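**February, Putdale bench notes. Equipment plan for the second arm cell**

Started 9.20, kettle first. Aim for today was to get the shopping list for the second cell into a state where Ju-won Min can send it to Clukville for a price. We didn't quite get there but it's close.

Where we stand on money: the small equipment line has 2000 left in it until the new year's budget opens. That doesn't touch the arm itself, which sits on the Nasembridge capital bid. So the 2000 is for everything that isn't the arm: table, fingers, cabling, backdrop, spares, blocks, the lot. Anything we forget comes out of consumables and I'd like to leave consumables alone this year.

**Gripper**

Two options still open. Either a second gripper the same as the one we run now, or the cheaper one from Valderrama with the wider stroke. Ju-won prefers the same one again. I went back and forth on it and I now agree, mostly on spares. If both cells have the same gripper we keep one drawer of fingers, one drawer of screws, one set of mounting plates. The wider stroke would be nice for the big boxes but we've had two jobs in the past year that needed it and both went to the hand bench anyway.

Point against: lead time. Valderrama say 20 working days. The other supplier won't commit until they see an order number. Need to ring them again, email is getting us nowhere.

Either way, order the collar and mounting hardware on the same order as the gripper. Last time we split them and the gripper sat in its box while we waited on a part that cost less than the postage.

**Fingers**

Plain parallel fingers to start with. Priced three spare pairs, then cut it to two. We can make pads in house. Left a note for the workshop asking whether they can still cut the thin rubber, or whether that went when the old press did.

**Table top**

This took most of the morning. The black gloss top on the present cell looks smart and wipes down in seconds, but it throws the lights back. Under the strip lights you get pale smears on it, and they move if anyone shifts a lamp. For the pick and place work that's a nuisance. For the second cell I've asked for a price on the same size top in a matt finish. Quote came back by phone at 62 more than gloss. I think that's worth paying. Ju-won wants to see a sample first, fair enough, and has asked for an offcut.

If the offcut shows fingermarks badly we go back to gloss and spend the 62 on diffusers.

**Backdrop**

Dark cloth again. It's cheap, it does the job, and we can hang it off the existing rail if the second table goes end to end with the first. If the table goes on the other wall we need another rail. Haven't measured. Must measure before the order goes, not after.

**Markers and blocks**

Small stuff but it adds up. We've been marking positions with blue tape. It's fine for a week and then the corners start to lift and someone has to redo the lot, never in quite the same place. Priced a printed mat as an alternative. A mat fixes the positions but then we can't move them, and we move them all the time while a job is being worked out. Decision: tape for development, mat later once the layout is settled. Put down 20 rolls of tape in blue, which will cover both cells. Ask whether Clukville do a low-tack one.

Blocks: we want more of the red ones. They stand up well and the colour is easy to pick out against the black. The faceted top is a help too. Ju-won has the drawing somewhere and will look out the file so we can get a price for a small batch.

Did the layout check on the present cell before lunch, to decide how much clear table the second one needs. 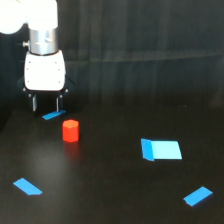 Gripper over the tape marks, red block standing. Gloss top, lights on.

From the layout check:

- Keep the table the same width. The tape marks spread out towards the front and I wouldn't want to lose any of that.
- The reflections are as bad as I remembered. Matt top stays on the list.
- Lighting over the arm is too strong, the white housing burns out. Add a dimmer for the second cell. Not priced yet.

**Not buying**

Second teach pendant. We can share one, awkward but workable. Tool changer also dropped, it would eat the whole line by itself.

**To do before the order goes**

- [ ] Measure wall and rail (me)
- [ ] Ring gripper supplier about lead time (me)
- [ ] Matt offcut (Ju-won, asked)
- [ ] Block drawing and batch price (Ju-won)
- [ ] Price dimmer
- [ ] Check with Nasembridge whether delivery is included in the capital bid or lands on us

The last one matters. If delivery is ours the matt top probably has to wait. Sheet with the running total is in the Putdale folder, second tab. First tab is last year's, don't edit that one.

Stopped 16.40.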